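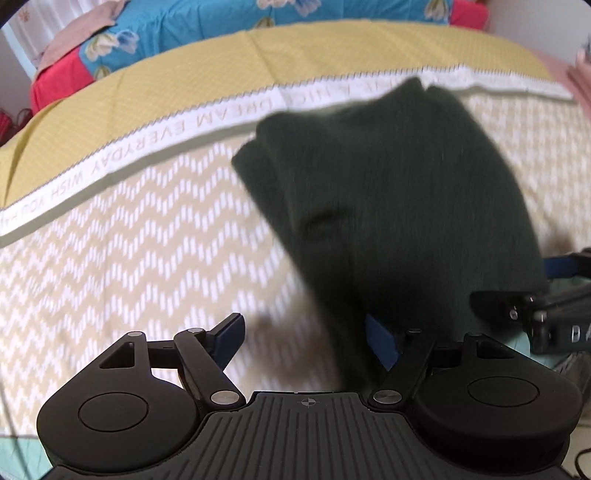

1/ OK, Sunday afternoon, the bed is made, and I am finally doing the thing I've been promising since January: a thread about folding knits. Fuzzy ones especially. Several of you asked after I complained about my shelf collapsing, so get comfy, this is going to be long and mostly about sleeves.

2/ First, where. I fold on the bed. I know a lot of folks swear by a table, and Chinyere Iyamu (hi Chinyere, I know you're reading) does hers on top of the dryer, but a bed is wide and soft and you can get the whole garment laid out with the sleeves straight. A dark knit on a light patterned cover is also just easier to see. Dark on dark and I lose the hem every time.

3/ Make the bed first though! Pull the cover tight. If there's a wrinkle under your sweater, you will spend five minutes smoothing the sweater and wondering why the lump keeps coming back. Ask me how I know.

4/ Star of the show is my dark green one. Very dark, so dark that my brother calls it black and we've had words about it. It's soft and fuzzy and it picks up every bit of lint within a mile. I got it secondhand at Mollthorpe, that big place out past the car wash, and it's the warmest thing I own.

5/ So step one for me is always neck toward the pillow, hem toward me. Always the same way around. It sounds fussy but once your hands know where the shoulders are going to be, you stop thinking about it and you can listen to a podcast.

6/ Smooth from the middle out. Flat palms, no pulling. With a fuzzy knit you want to sort of pat it into place. If you drag it, the hem stretches wider on one side and then nothing lines up – and you can't fold your way out of a crooked hem, I have tried so many times.
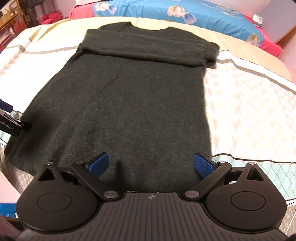

The other thing about pulling is the neckline. A stretched neck never really goes back, at least not on the stuff I can afford. So if you need to shift the whole thing over, slide both hands under it and move it like a pizza.

7/ Sleeves! This is where the fights start. There are people who cross them over the front like a mummy, people who fold them straight down along the sides, and people who fold the shoulders down with the sleeves inside. I've been all three of these people.

8/ Right now I'm in camp "fold the top down over the chest and tuck the sleeves as you go." It makes a fat band across the top, and if you're not careful one end gets rolled and bulky where the sleeve is bunched up. Mine does that about half the time. I open it, shake the sleeve out, do it again. It's fine.

9/ Chidubem Abubakar asked if you should put tissue paper in the fold. I mean, if you're putting it away for the summer, sure! For something I'm going to wear again on Tuesday, no. I'm not wrapping presents for myself.

10/ Then bottom half up to meet the top, and you've got a squishy rectangle. Do NOT press it down. I used to lean on mine with my forearms to get them flat, and all that did was give me a sharp line across the belly that stayed there through a whole dinner at my aunt's. Let it be puffy.

11/ If you want it to stand up in a drawer (the file-folder look), you need one more fold, in thirds. Thin tops are great at this. Thick fuzzy ones flop. They'll stand for a second while you're holding them and then slowly lie down like a tired dog. Wedge them between two stiffer things and they behave.
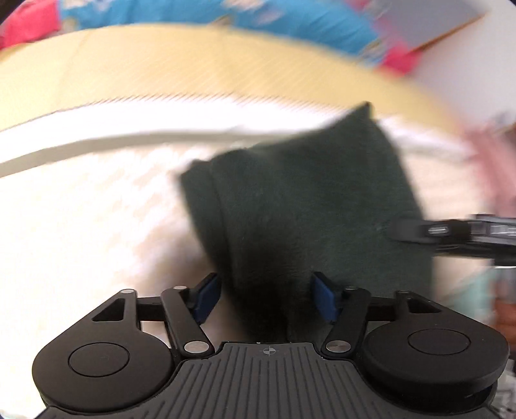
12/ Corners. Everybody's folded knits get a pointy corner poking out somewhere, usually where the hem and the side seam meet. Pinch it, tuck it inside, move on. Or leave it. I leave it on the ones at the bottom of the pile and I sleep great.

13/ A note on hanging, because Ignacio Wojcik is already in my mentions. Please don't hang the heavy ones by the shoulders! You get those little nipples at the shoulder where the hanger pokes up, and the whole body grows longer over the months. I had a gray one that started at my hip and was basically a dress by spring.

14/ If you truly have no shelf, fold it in half the long way and drape it over the bar of the hanger. You'll get a soft crease but you keep your shoulders. Kayode Oyelaran showed me that in college when we had one closet for the whole apartment, and it worked OK for the lighter ones.

15/ About creases. A line across the middle from folding is not a crisis. Lay the sweater out flat again the night before you wear it and go do something else. By morning mine has usually relaxed. If it hasn't, I hang it in the bathroom while I shower (ten minutes of hanging is allowed, Ignacio) and smooth it with my hand.

16/ No iron on anything fuzzy. I did it once with a cloth in between and everything, and the patch under the iron went flat and a bit shiny. You could see the shape of the iron. I wore it under a coat for two winters and then let it go. 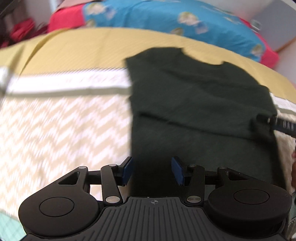 17/ Checking for trouble before you fold is worth doing while it's spread out anyway. I look at the neck first, then under the arms, then the cuffs. Pills get picked off by hand or with one of those little shavers. Mine is a Skiltex, it cost 7 dollars, it sounds like a bee in a can, and it's good enough.

18/ Go light with the shaver. Keep the knit flat on something while you do it and don't push down, or it'll grab a loose loop and now you've got a hole to talk about. For the dark green one I mostly use my fingers and a strip of tape. The fuzz is kind of the point of it, I don't want it bald.

19/ Stacking! I do heaviest at the bottom and never more than I can lift with one arm. My old stack was way too tall, and whatever I wanted was always second from the bottom, so I'd yank it out and the whole pile came with it. That's the shelf collapse story, by the way. The shelf was innocent. It was the yanking.

20/ Now they live in two stacks side by side with the openings of the folds facing the back and the smooth edge facing me. Looks nicer, and you can slide one out without catching the layer under it. My mother has been telling me this since I was a child and I'd like the record to show she was right.

21/ Moths, since someone's going to ask. I've used cedar blocks and I've used lavender bags, and I couldn't tell you which one is doing the work. What I do know is I don't put anything away dirty, even if I only wore it for an afternoon. Air it out over a chair first, at least.

22/ How long does all this take? For one sweater, less time than it took you to read about it. For a whole laundry day's worth, I put on music and it's done before the album ends. And then I get to put my stuff on the shelf and look at it for a while with my arms crossed like a dad who fixed a fence.

23/ OK, that's me. Cardigans are a whole other mess (buttons!!) and I'll do those another day. If you fold your sleeves some way I didn't mention, tell me in the replies – and post a picture of your stack, even if it leans.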